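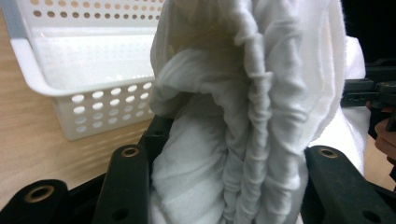

Linen Room, Foststead House
Gallery 4: Whites

Foststead House changes its bed and bath linen twice a week from November through February, and once a week the rest of the year. This page covers the whites. Colored linen and kitchen cloths are in Gallery 2, along with the table linen from the dining room.

The pages were put together by Cyrill Hämmerli, who runs the linen room and wrote the notes. Last updated 21st November.

White cloth and storage basket
A large piece of white cloth, gathered up in thick folds, with a white plastic basket behind it. The basket has round holes in the sides and a smooth floor. Cloth that has been bunched like this needs to be shaken out before folding, or the creases get pressed in and stay there until the next wash.

About the baskets
We keep whites in white baskets and everything else in gray ones. The older baskets were wicker and snagged the towels, so they went to the potting shed. Plastic ones can be rinsed in the sink and left upside down on the rack. Please don't store cleaning bottles in them.

Sorting
Whites come down in the Prorkon bags and are sorted on the long table under the window. Bath towels go to the left, hand towels in the middle, sheets and pillowcases to the right. Anything with a stain goes in the soaking tub the same evening. Makeup and sunscreen are the usual trouble. Sunscreen turns orange if it is bleached, so use the plain soap bar on it first.

Folding
Bath towels are folded in thirds the long way, then in half twice. The closed edge faces the front of the shelf. Hand towels are folded the same way with one less fold at the end. Fitted sheets are folded by tucking one pair of corners into the other. If a sheet won't lie flat, fold it into a rectangle as best you can and put it at the bottom of the pile.

Shelves and labels
Shelf labels start at 506, which was the room number on the old floor plan and was never changed. Single sheets are on 506, doubles on the shelf below. Spare pillowcases are in the Wragg cabinet by the door. The key is on the hook inside the fuse cupboard.

Worn pieces
Towels with frayed hems go to Diment for mending if the middle is still thick. The rest are cut up for rags. Write the date on the mending slip and pin it to a corner, not through the middle of the towel.

Questions about the linen room can be left in the tray outside the office or phoned through on extension 2502.

Back to Gallery 2: Colors and Kitchen
Gallery index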